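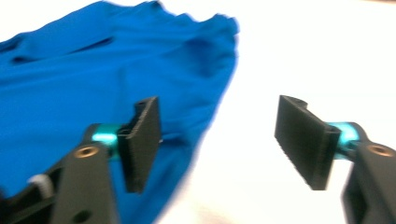 # Laundry Day at Ellden

Welcome to the folding gallery! I'm Ruth Haslam, and I look after the linens and work clothes at Ellden, our guest house just outside Denport. I love this job - there's something so satisfying about a big heap of cloth turning into a shelf you can find things on (and yes, I really do get excited about shelves).

**Bright blue on white.** Royal blue has to be my favorite color to fold! It goes almost navy down in the creases and much lighter wherever the cloth rises, and against a plain white surface the ruffled edge is easy to follow.

A few notes for anyone folding along at home:

- Find the long crease first and smooth outward from it with flat hands.
- Bunched edges like a gentle tug, a little at a time.
- Keep shirts in stacks of 3 if your shelves are narrow like ours.

We have 34 shelves in the Treloar room, and they're filling up nicely for November. The Pandmont cottage gets its own set this year - all blues and creams, which I'm thrilled about!

More pictures will go up once the towels are done.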